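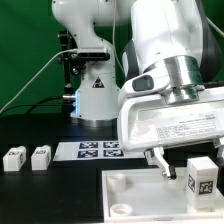 **Figure 6.** The two-arm cell, with tagged blocks on the table and the parts tray at lower right.

### 4.2 Planning the equipment budget

When we first sat down to plan the cell, we did what I suspect many small groups do and put nearly all of our attention on the arms. Fionnuala Ó Néill, who kept our purchase records, was kind enough to point out that the arms were the easy part. We asked Girnix and Nägeli for quotes in March, and both came back within days – it was the smaller things that kept us guessing all the way into summer.

Our final order ran to 211 line items. Cables, brackets and clamps made up a surprising share of them, and we would gladly have traded a little reach in the arms for a better cable plan at the start. The printed markers (Figure 6) cost next to nothing, and we encourage other groups to budget time for them instead, as reprinting and gluing took us around 60 hours over the project.

We also set aside $300 per arm for spare gripper fingers, ordered through Rovport. That felt generous when we wrote it down, and we had spent it all well before the Pruvham trials began. A group working with a similar tray and similar small parts might want to double that amount, and to ask for the spares on the same order as the arms so that they share the shipping charge.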